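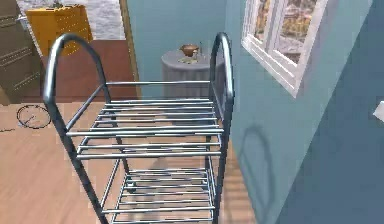
Equipment Plan and Budget for a Household Robot Trial
Student Project Report, Department of Mechanical Engineering, Punuvstead
Submitted 20th August

1. Purpose

This report sets out what the project team proposes to buy for the second stage of the household robot project, and in what order. The first stage was carried out entirely in simulation. The department has set a limit of 4000 dollars for physical equipment, and any item above that limit must wait for the January review.

2. Work completed in simulation

The simulated home is furnished with ordinary household pieces, including a wheeled metal rack, a round side table with a small pot on it, and a television on a teal table. Small objects were placed on the furniture as targets for the gripper. The team completed 164 trial runs before preparing this plan.

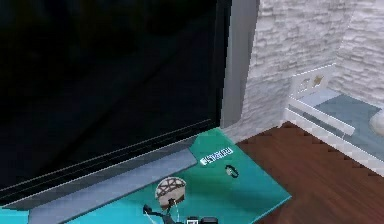
Objects close to large furniture called for the most careful planning of the arm's approach. The team therefore ranked reach and finger width above lifting strength when comparing grippers.

3. Equipment considered

Two suppliers were asked for quotations. Besson offered a two-finger gripper with a mounting plate for 926 dollars. Grustine offered a similar unit at a lower price, but its delivery date fell after the start of the next term. The team recommends the Besson unit.

The arm itself will be borrowed from the Wuranon teaching laboratory, and no purchase is proposed. Furniture will be obtained secondhand where possible. The wheeled rack should be bought early so that its shelf spacing can be measured and entered in the model.

4. Remaining funds

After the gripper is ordered, funds are to be held for cables, spare fingers and a safety stop switch. The team asks that 10 percent of the total budget be kept unspent until the first physical trials are complete.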